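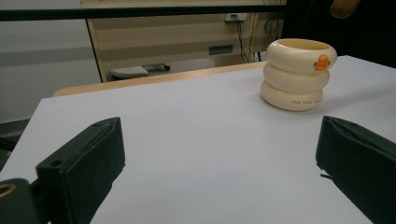
Zineb Ragab asked us how a television show can carry on when the person who plays the hero has to leave. Her question is a good one, and many young viewers have sent us the same one.

## A new face for the same hero

When a part is given to a different actor, it is called **recasting**. The story stays the same. The hero keeps the same name, the same friends and the same enemies. 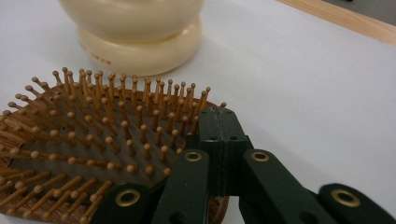
A casting director leads the search. For the adventure series *Culley*, 820 actors sent in short videos, and 60 of them were invited to read a scene aloud. The hair and makeup team then helps the new actor look right for the part - a wig may be fitted, or the actor's own hair may be styled. A brush with wooden pins, each with a small rounded tip, is one kind of tool used for hair. Costumes are also measured again.

The last 2 actors usually act a scene with the rest of the cast. The producers watch closely and make their choice. In *Culley*, the part went to Ivars Mockus, and filming began again in November.

Viewers may need a few episodes to get used to a new face. It is fine to miss the first actor and still enjoy the show.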